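How to start a training log you'll stick with

34 shares · 6 comments

I went to the gym for ages without writing anything down, and every session started with me standing by the rack trying to remember what I'd lifted last time. Was it 20 kilos or a bit more? No idea! If that's you, grab a notebook and let's sort it out.

First, pick your notebook. Mine is a cheap A6 one that fits in my shorts pocket (just about). Apps are fine too, but I get distracted by messages, so paper it is.

Before you leave the house, put the name of the session at the top of a fresh page. I call mine Push, Pull and Legs, which is dull but quick. Under that, list your exercises down the left side and leave plenty of room next to each one.

Then, after every set, write the weight and the reps like this: 20 x 8. Do it straight away, while you're getting your breath back. If the last rep was ugly, add a little "u". My training partner Sosina Tesfamariam draws a wobbly face for hers and it does make me laugh.
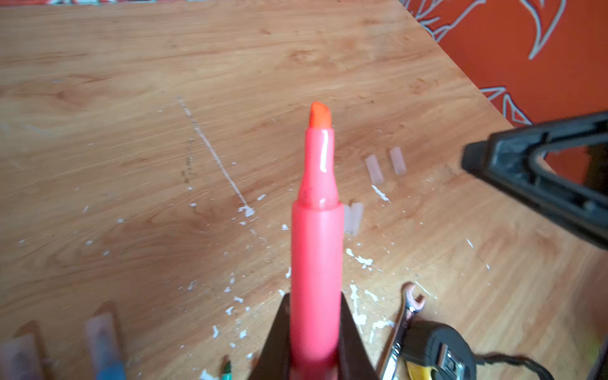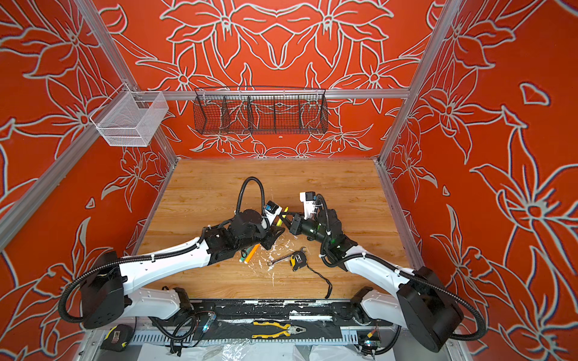 First picture: pink highlighter, orange tip.

When you beat an old number, colour the whole line in. It sounds childish and I love it. Flicking back through the pages and spotting those bright stripes has got me out of bed on a lot of grim mornings.

On rowing days I note the distance and the time at the bottom. I started with 600 metres and thought my lungs were coming out, so please don't worry if your first entries look tiny. Everyone's do.

Every four weeks, sit down with a cup of tea and read the lot. Look for any exercise where the numbers haven't moved, and change one thing about it: an extra set, a longer rest, or a slightly lighter weight done properly. Just the one, or you won't know what helped.

And if you miss a week, turn the page and carry on. Don't go back and fill in blanks!

Get new posts by email. Enter your address to join the Mirnow newsletter. Unsubscribe at any time.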